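30th December

Table top, finish trial, continued. Pramila wants to call it done before the holiday is out. I don't.

Second coat of the Karkeck went on last week and the sales sheet promises a "factory surface" after two. I have my doubts. Raking a lamp over it I can still feel more than I can see, mostly across the grain, and Filippos says the same, though he says it about everything. The grain itself is nice, long and close, and the color has stayed pale, so I'll give them that much. The Diekmann sample yellowed and went in the bin. 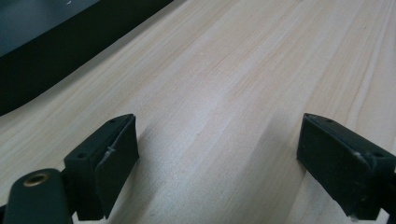

What bothers me is the sheen. It looks fine when the light hits it and dull when it doesn't, and I can't tell whether that's the finish or just how pale wood behaves. Hannelore thinks it's the wood. She may be right, but she also thought the Callholm wax would hold up to coffee.

To do in January: rub out one half with the gray pad, leave the other half alone, put a mug on each for 9 hours. Same mug. Esperanza to judge without being told which is which.

Don't order more until then. The Plandisgate people quoted 867 for the big can and I'm not paying that on the strength of a brochure.

Pads are nearly out, five left in the drawer.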